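Spelling lists, second term

The word lists for second grade are now in their second term of use at Prullstead, and I have had enough time with them to write down how they are built. Two teachers at other schools asked for the method. Posting it once is easier than sending the same email twice.

The starting point was a spreadsheet of 1,116 words. It came from the old reading scheme, Plellden, which the school dropped but which still fills most of a shelf in my room. I typed in every word from the back pages of the readers and removed duplicates. Names of characters and places went too, along with anything a seven-year-old would have no reason to write.

Sorting by pattern

Each word gets one tag for its main spelling pattern: short vowel, silent e, vowel team, r-controlled, doubled consonant, and so on. A word with two patterns is tagged with the harder one. "Raining" is a vowel team word first and an -ing word second. I changed my mind several times about "here" and "there" and finally put them on a separate sheet of words to learn whole.

The tagging took most of June. It is dull work and goes best in short sittings – after an hour I start tagging by feel and have to redo the last page.

Choosing the 300

From the full sheet I picked 300 words for the year. The rule was that each pattern needed enough words to fill a week and leave a few over for review. Some patterns had far more than that. Others, such as the "igh" group, barely made it. I let in a few words that were not in the readers at all when a pattern ran short.

The rest of the sheet is not wasted. Children who finish early draw from it, and I use it for dictation sentences so that they meet a pattern in words they have not memorized. That second use turned out to matter more than the first.

The weekly cycle

New words go out on Wednesday. A Monday start meant that any child absent at the beginning of the week missed the introduction, and holidays fall on Mondays more than on any other day. With a midweek start the weekend sits in the middle of the cycle, and practice at home gets spread out on both sides of it.

The first day is sorting only. Children get the words on slips and group them by how they sound, then by how they look. No writing. On the second day they write each word and mark the part that could go wrong. After the weekend there is partner work, and the check is a short dictation at 9:15 before anyone is tired.

I do not send home a grade. The sheet goes back with the errors marked by pattern, so a family can see that the trouble is with doubled consonants and leave the rest alone.

Software

For one term I tried Bokumia to make the slips and the dictation sheets. It prints cleanly, and the fonts are right for this age. It also reorders the words every time a list is saved, and I could not find a setting to stop it. I have gone back to the spreadsheet and a plain table with wide rows.

Paper is a bigger cost than I expected. A set of slips on ordinary stock lasts one week. Card from Shiferaw comes in packs of 50 and survives a year if the sets are kept in envelopes, with the pattern written on the front and the words listed on the back. 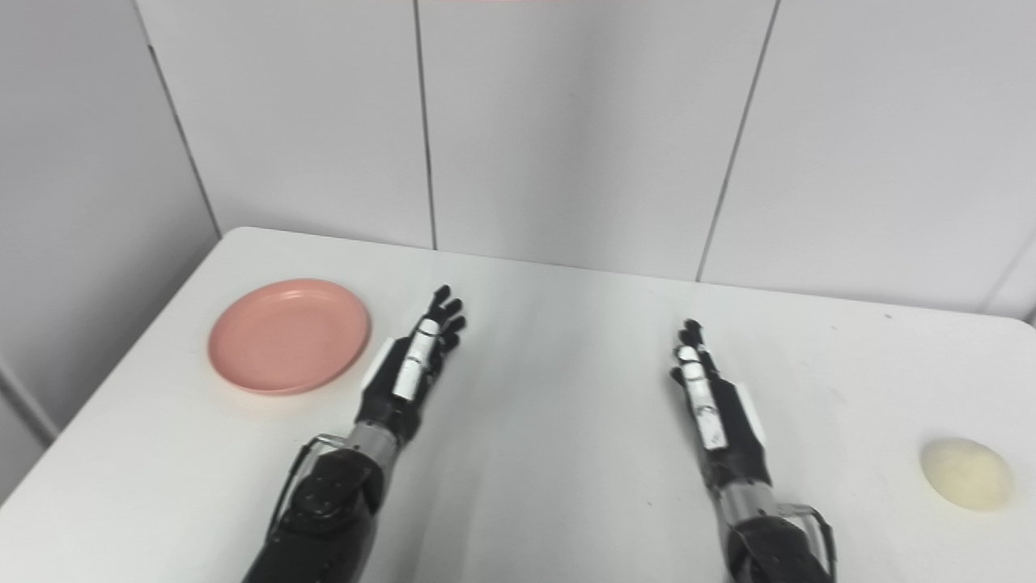 Still to fix

The review weeks are too long. Every sixth week repeats words from the previous five, and the children who knew them the first time get little from it. I plan to cut review to two days and use the others for dictation from the larger sheet.

The silent e group also needs to be split. Words like "have" and "give" are in with "cave" and "drive", and the sort falls apart when a child reads them aloud – correctly – and finds that they do not match. They will move to the learn-whole sheet before the next set is printed.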